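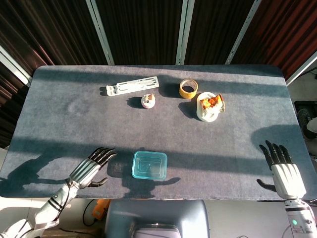
White bracket on the grey cloth, strong sun

Forum > Society and Policy > Aid budgets: who explains them to voters?

plivetti_reader
My town council sends money each year to a small water programme abroad, through a charity called Mansilla. Last year it was 400 euros per village, for 55 villages. In August the council asked residents if this should continue, and most people who answered believed we were giving ten times more. My question is simple. Whose job is it to explain such spending, the council or the charity?

Vorko
The council. It is tax money. A charity will always tell you that its work is good, so I would not trust its leaflet as the only source.

tea_at_six
I don't agree with Vorko. The council can tell you what was paid and on which date. It cannot tell you if the pump still works after two rainy seasons. Mansilla has people there and the council has none.

Vorko
Then the council should ask for a report before it pays again. I looked on the council website and I found only one line in the budget, with the word "solidarity". What can a resident understand from this?

Ulises Bravo
I worked for six years in a small aid office, so please excuse a long answer. We did write reports. One of them had 1,244 pages with the annexes, and I am quite sure that the person who paid for it read the first four. The information existed, but it was written for auditors. When a citizen asked us something, we sent him the same file. I am a little ashamed of this now.

plivetti_reader
Thank you Ulises, this is useful. Would a short page each year be better?
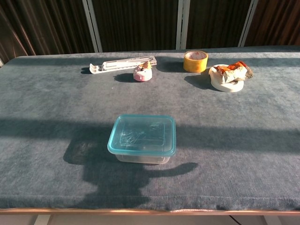

Food box with the blue lid

Ulises Bravo
Yes, but with the bad news also. If one well failed, write that it failed, and what it cost. In my old office we were afraid of this and we cut such things out.

marisol_k
I am sorry but I find this too kind to everybody. People think the sum is large because politicians say it is large every time there is an election. A short page will not change that. In Stidis, where I lived before, they printed one in the free newspaper and the vote was the same as before.

tea_at_six
How many people voted in Stidis?

marisol_k
Some 400, if I remember well. I can look for the article but I don't promise.

Vorko
I stay with my opinion, but I accept the point about the pumps. Let the council publish the money and let Mansilla publish the results, both on the same page.

plivetti_reader
I will write this to the council and put their answer in this thread. The person responsible is on leave until next month, so please be patient.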